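남은 음식의 온도와 수분, 보관 용기의 문제

가정에서 조리한 음식이 버려지는 이유를 따져 보면 부패보다 식감의 저하가 먼저 나오는 경우가 많다. 먹어도 탈이 없는 빵과 구운 감자가 단지 굳었다는 이유로 쓰레기통에 들어간다. 식품 보관 컨설팅 업체 호두스(Hodus)는 지난 12월 한 달 동안 일반 가정의 보관 습관을 조사했고, 여기에 응한 96가구 가운데 상당수가 남은 음식을 포장하는 방식과 시점을 따로 정해 두지 않는다고 답했다.

조사를 맡은 라근헤이뒤르 헤데고르(Ragnheiður Hedegaard)는 포장재의 종류보다 포장 시점을 먼저 본다. 갓 구운 음식을 밀폐하면 표면에서 빠져나온 수증기가 포장 안쪽에 응결한다. 응결수는 다시 껍질로 흡수되어 바삭한 층을 무르게 만든다. 반대로 지나치게 오래 식히면 수분 손실이 커지고, 상온에 머무는 시간도 늘어난다. 그가 권하는 상온 방치 한도는 두 시간이며, 여름철에는 이를 더 줄인다.

알루미늄 포일은 수증기와 빛을 잘 차단하고 복사열을 반사한다. 다만 접힌 부분이 완전히 밀봉되지 않으므로 장기 보관에는 한계가 있다. 구겨진 자리에 생기는 미세한 구멍도 차단 성능을 떨어뜨린다. 토마토나 식초처럼 산도가 높은 재료가 닿으면 금속이 일부 용출될 수 있어 유리나 도자기 용기가 낫다.

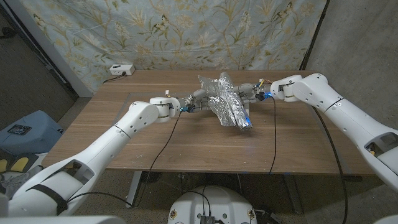
전분의 노화는 별개의 문제다. 호화된 전분은 식으면서 다시 결정 구조를 이루는데, 이 반응은 냉장 온도대에서 가장 빠르다. 빵을 냉장실에 두면 상온에 둔 것보다 빨리 굳는 까닭이 여기에 있다. 이틀 안에 먹을 빵은 상온에 두고, 그보다 오래 둘 빵은 썰어서 바로 냉동하는 편이 합리적이다. 밥도 마찬가지로 김이 한풀 꺾였을 때 얕게 펴서 얼린다.

냉동에서는 두께가 변수다. 그루두스(Grudus) 시험 주방은 국과 스튜를 한 번에 약 400그램씩 나누어 납작한 용기에 담는다. 중심부까지 빨리 얼수록 얼음 결정이 작고 해동 뒤의 이수 현상도 적다. 용기 윗면에는 팽창을 고려한 여유를 남기되, 고형물이 국물 위로 드러나지 않도록 한다. 드러난 면은 승화로 건조해져 색과 맛이 변한다.

재가열에서는 수분을 어디에 둘 것인지가 관건이다. 빵은 겉면에 물을 가볍게 뿌려 오븐에 넣으면 굳은 전분이 다시 부드러워지고, 마지막에 건열을 받아 껍질이 살아난다. 전자레인지는 속을 고르게 데우지 못하므로 중간에 위치를 바꾸거나 저어야 한다. 금속 포장은 넣기 전에 벗긴다. 튀김에는 덮개를 쓰지 않는다.

냉장고 안의 배치도 결과에 영향을 준다. 문 쪽 선반은 온도 변동이 커서 조리 음식에 맞지 않는다. 모포켕(Mofokeng)식 배치표는 조리한 음식을 안쪽 가운데 칸에, 날고기를 가장 아래 칸에 둔다. 에르케크(Erkeck)가 내놓은 기록용 라벨에는 품목명과 포장 시각을 적는 칸만 있고, 소비 기한은 사용자가 품목별로 계산해 따로 적는다.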